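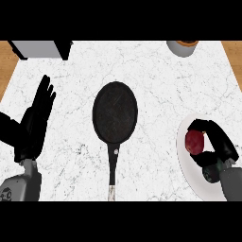

Drurnora公司就Bretach双臂厨房机器人控制软件故障的说明,并暂停更新推送

2025年11月25日,Hudec讯

Drurnora公司今日宣布,已停止向客户推送Bretach双臂厨房机器人的八月版控制软件。公司在仿真测试中确认,该版本存在一个与手部释放有关的故障。到目前为止,我们没有收到人员受伤的报告。

故障的表现如下:机器人用右手抓住水果或者类似的圆形物体,移动到盘子上方以后,控制程序发出“松开”的指令,但是手指没有打开。与此同时,程序已经把这个步骤记录为完成,并开始执行下一个步骤。在一部分测试中,右臂因此带着物体向台面中央移动,与放在那里的平底锅发生碰撞。左手在这个过程中处于等待状态,没有受到影响。

这个问题最早由一家客户提出。该客户的一台机器在准备早餐时把一只盘子推下了台面。我们的工程师在Grella仿真环境中重新建立了相近的厨房台面,进行了3547次放置动作,其中48次出现了上面所说的故障。全部故障都发生在右手,并且都发生在手指闭合时间较长的情况下。

经过检查,原因是八月版软件修改了手指力量的计算方法。当物体表面比较光滑时,程序会持续增加握力,直到达到上限。达到上限以后,释放指令被当作无效指令处理,而状态信号没有同时更新。对此,我们应当在发布以前发现。当时的测试主要使用方形包装的物品,圆形物体的数量不够,这是我们工作中的不足。

受影响的机器有200台左右,都已安装八月版软件。我们请这些客户马上采取以下措施:

在设备菜单中选择“恢复上一版本”,并等待机器重新启动。
在恢复完成以前,不要让机器在加热的炉具旁边工作。
机器运行时,人员的手不要进入两臂之间的区域。
如果手指没有松开,请按下红色急停按钮,不要用力拉出物体。

不能自行恢复版本的客户,可以联系Hudec服务中心,由技术人员上门处理,费用由本公司承担。没有安装八月版软件的机器不需要任何操作,可以照常使用。

修正后的软件正在测试。新版本会在手指真正打开以后才记录步骤完成,如果没有打开,两只手臂都会停止,并发出声音提示。我们计划在Grella环境中再完成3000次圆形物体的放置动作,然后在实体机器上重复检查。在测试结果得到确认以前,公司不会公布发布日期。

对于给客户带来的不方便,Drurnora公司表示诚恳的道歉。

关于Drurnora
Drurnora公司位于Hudec,从事家用和小型餐饮用双臂机器人的研发与销售。

媒体联系:Drurnora公司新闻办公室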